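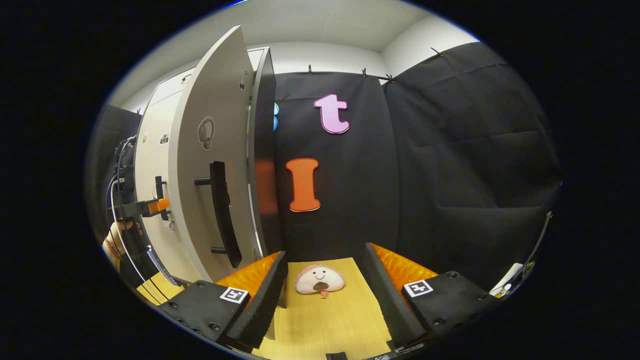
The report was four pages long and had the word "learned" in it eleven times. I read it on the train to Dorkance and then again in their parking lot, and I still couldn't say what had happened to Tiago Matos's hand. The arm had learned to grip hard. The arm had learned an unexpected strategy for the door. I have inspected punch presses and bakery lines and once a car wash, and in all that time no machine had been accused of learning. By ten I was at the booth where they did their teaching, watching one of their people work the hand-held gripper up to a stuffed dumpling with two dot eyes and a smile. The dumpling sat on the wood-grain floor between the orange pads, the cabinet door hung open on the left, and on the black curtain behind it somebody had put up big foam letters, a pink t and an orange I.

"What does it spell?" I asked.

"It varies," said Oluwatosin Nwosu. She had written the report. "The letters are there so the background isn't all one thing."

"And the toy?"

"Soft object. We have a lot of soft objects."

She was polite and she was tired, and she had plainly been told to be open with me, so she was open the way people are when they've practiced. A person holds the gripper and does the job. The camera on it records. The little black-and-white squares on the fingers tell the software how far apart the fingers are. Do that enough times, feed it all in, and the arm in the next room can do the job by itself.

"How many times is enough?"

"For this task, 1068."

"And after 1068 it picks up a dumpling."

"It picks it up, puts it on the shelf, and closes the door."

"Or closes on Mr. Matos."

She looked at the curtain. "We believe it generalized from his glove," she said.

I wrote that down. I write down everything that sounds like it came from a meeting.

The arm was in a room they called Viko, after something Gijs Hermans had liked on a vacation. Hermans ran the place. He came in while I was walking around the guarding with my tape measure, and he told me several times how seriously they took this. He had a folder with my form already filled out, apart from the signature. Under Cause it said: Emergent behavior of learned policy. Under Corrective Action it said: Retrain.

"I can't sign that," I said.

"It's what happened."

"It might be. What was he doing with his hand in there?"

Hermans opened the folder and read me the line from the report. The operator reached into the workspace during a pause. The arm interpreted the hand as the target object and executed a grasp.

"Executed," I said.

"It's just the word."

"What stopped it?"

He didn't follow.

"He has two broken fingers. He doesn't have no fingers. Something stopped it."

Nwosu said the arm had a force limit. When the gripper meets more resistance than the limit allows, it opens. I asked what the limit was and she said 30 newtons, and then she said it again more slowly, because she was an engineer and she had heard it. I've had a cat lean on me harder than that. You can't break a grown man's fingers with it unless he has something wrong with his bones, and I had his medical form in my bag and he didn't.

"The impact could be higher," Hermans said. "Dynamically."

"Could it?" I asked her.

She said she'd like to check.

I went to see Matos at lunch. He lived a ten-minute drive off, above a tire shop, and he made coffee with one hand and wouldn't let me help. It had happened in October, but he had been back and forth with the surgeon and the splint was new. I asked him to tell me the thing from the start and to leave out anything he'd heard since.

He said the door had been sticking. There was a latch, and the latch was bad, and the arm would push the door most of the way and quit. It would just stand there pushing at nothing. He'd go in, give the door a bump with his knuckles, come back out. He had done that every day for a while.

"With the arm live?"

"If you stop it, you have to home it. Then you wait." He shrugged on the side that worked. "Everybody bumped it."

"And that day?"

"That day it didn't quit."

I asked him whether it had grabbed him. He thought about it longer than I expected.

"No," he said. "People keep saying that to me, that it grabbed me. They say it like I'm going to be famous. It shut the door. My hand was in the door."

I had the report on my knee. The word "door" came up in it twice, and neither time next to the word "hand."

"Did you tell them this?"

"I told Zul. I told the lady who came with the flowers. They had this idea already about the glove." He looked at his coffee. "I wasn't wearing the gloves. I can't feel the latch with them."

Zulkifli Pattinasarany was the technician, and he was hard to find in the way that technicians are when there's an inspector in the building. I caught him behind the Ibarra cell, which was a different product and which I'd been assured had nothing to do with anything. He was coiling a cable that was coiled when I got there.

I said, "Tell me about the latch."

"I fixed the latch."

"When?"

"After."

"And before?"

He kept on with the cable. There had been a demo, he said. Some people from a company called Aso were coming to see the arm put things away. The door kept sticking, and he'd asked for a new latch, and the new latch was on order, and the demo was the next morning. So someone had raised the limit for the door move. Only the door move. The grasp was still at 30.

"Raised it to what?"

"It doesn't have a top number. If you put in zero it means off."

"Someone put in zero."

"It worked great," he said. "It shut every time. They clapped."

I asked if someone had put it back, and he gave me a look that wasn't unfriendly.

Nwosu had the log up when I got to her desk. She'd found it before I did, I'll give her that, and she hadn't closed the window when she heard me coming. The setting had been changed at 6:40 in the evening under a shared login that belonged to nobody and that everyone used. After that the arm had run the task 33 times with no limit on the door. It had shut the door 33 times. On the last one there was a hand in the way, and the motor current went up in a clean steep line and stayed there for three seconds, until Matos got to the button with his other arm.

"The policy told it to close the door," she said. "It's what it's supposed to do."

"So what did it learn?"

She didn't answer that. She scrolled up and down over the same part of the log.

"I looked at the video from the fingers," she said after a while. "I looked at it so many times. There's a moment where they sort of turn toward him. I really thought I saw it decide."

I believed her, for what it's worth. I had spent the morning looking at that smiling dumpling between two black fingers and had caught myself hoping they would be gentle with it. It was a toy on a floor and a person with a tool. But you stand there a while and you start to give the thing intentions, and once it has intentions it can have guilt, and then you don't have to go looking for the person who typed the zero.

I asked her to watch it again with me. The fingers did turn. They turned because the wrist turned, and the wrist turned because that was how you got around to the outside of the door. In the recordings the people did it the same way.

Hermans took it badly and then took it well, both inside a minute. He asked if the two causes could be listed side by side. A contributing emergent factor, he said. I asked him what the factor was. He said that a conventional machine would not have been in that position, and I told him I'd seen a conventional machine in exactly that position, a dough divider with a jumper wire across the interlock, and a woman who sorts mail now because she can't make a fist.

"That's different," he said.

"The divider had no publicist."

I shouldn't have said it. He had my form in front of him and he put his palm flat on it as if there were wind.

What I wrote in the end was dull. Force limit disabled for door motion. Change not recorded and not reversed. Shared login. Known defective latch. Routine entry to the guarded area with the arm powered. I asked for a gate switch, which they should have had, and a setting that couldn't be zero, and names on the logins. I struck out Retrain. I dated it Dec 28, 2023, and left a copy on Hermans's desk, since he'd gone home.

On the way out I passed the booth again. The lights were still on. A different person had the gripper now, a kid, and he was doing the dumpling over and over, in toward it, close, lift, away. I asked him what the new recordings were for.

"Safety," he said. "We're teaching it about hands."

I asked him who had told him that. He didn't know. It had been on the schedule when he came in.

I had my coat on and a train to make. I went back up to see whether Nwosu was still at her desk, and she was, and I asked her to show me, right then, on the screen, what the door limit was set to.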